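Open Day at Lavis: Cups, Cables and a Kitchen Table

The Lavis workshop in Prurkdale opens its doors to visitors twice a year, in May and again in December. Clotilde Chevalier has organized the last three of these afternoons. She worked for the equipment supplier Leblanc before moving to Lavis, where she now leads the group that teaches robot arms to handle ordinary household things.

I had expected a production floor. The main demonstration was held at a pine table against a cream wall, with a basket of tortilla chips and a box of tissues on it. Chevalier said the choice of furniture was deliberate.

"A factory table is flat and gray and everything on it is in a known place," she said. "People's kitchens have knots in the wood and three bottles in a row by the wall. If the arm can only work on the gray table, it's no use to the people we want to sell it to."
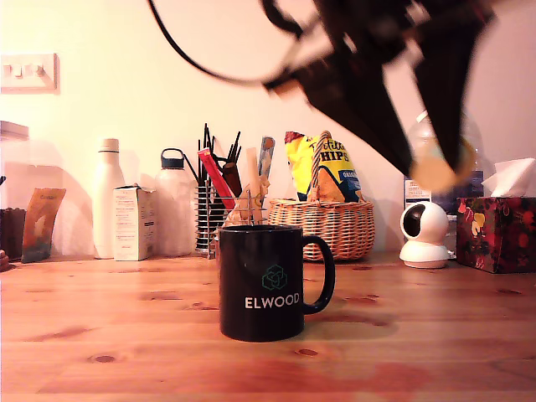 Trillwood Review, Issue 181

The task for the afternoon was drinkware. An operator guides the arm through a job, such as picking up a cup and setting it down somewhere else, and the motion is recorded together with the view from the cameras. After enough recordings the software is trained on them and the arm tries the job on its own. Chevalier's group records up to 300 of these runs for a single task.

"Visitors ask why we need so many," she said. "I ask them how many different ways they have put a cup down this week. A little to the left, a little turned, next to another cup. The arm has to see all of that."

The operator for most of the session was Hugo Bouvier, who joined Lavis as a technician after repairing vending machines. He talks less than Chevalier and kept his eyes on the table while he answered questions. I asked him which cups were the hard ones.

"Dark ones, for the camera," he said. "You lose the edge of the rim against the inside. For the fingers it's the paper cups. Squeeze too much and the wall bends. Squeeze too little and it slides."

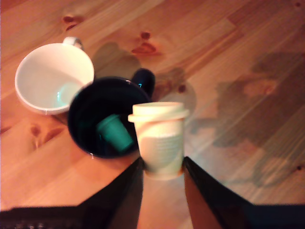 Bouvier learned the right amount of pressure by practice, and he doubts that he could write it down. In his first weeks he crushed enough cups that Chevalier started buying them by the case. New operators now spend 10 hours on practice runs before anything they do is saved.

He also spoke about what happens between grasps. A good part of each recording is travel, with the gripper moving over bare wood on its way to the next object. Beginners rush it.

"They think the picking up is the work and the rest is waiting," he said. "But the arm learns the rest too. If I swing across the table like I'm late for lunch, it will swing across the table the same way."

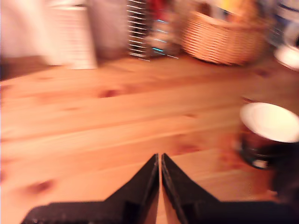 The gripper over the demonstration table, fingers almost closed.

Several visitors wanted to know about safety. Chevalier said the arm slows down when it meets resistance, and that there is a stop button within reach of the operator at all times. A retired nurse from Prurkdale asked whether it could bring a cup to a person in bed. Chevalier told her no, not yet, and that she would be suspicious of anyone who said otherwise.

"Putting a cup on a table is one thing," she said. "The table doesn't move. A person reaches out, or changes their mind, or falls asleep. We have a lot to do before that."

I asked what she counts as a failure. She said a dropped cup is the easy kind, as everyone in the room can see it. She worries more about runs that look fine and teach the wrong thing, for example when an operator always approaches from the same side without noticing.

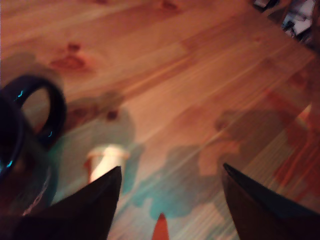 To catch this, Bouvier and a colleague go through each other's recordings the next morning and throw out the ones they don't like. He put his own habits on the list. He favors the left side of the table, he said, and has to remind himself to use the right.

Neither of them would give a date for a finished product. Chevalier said the group would move on to plates and bowls after the summer, then to things with lids that have to be opened. Bouvier said he was not looking forward to the lids.

The next open day at Lavis is planned for December. Places are limited and can be reserved at the front desk. Children are welcome with an adult, and the demonstration table is reached by a ramp from the parking lot.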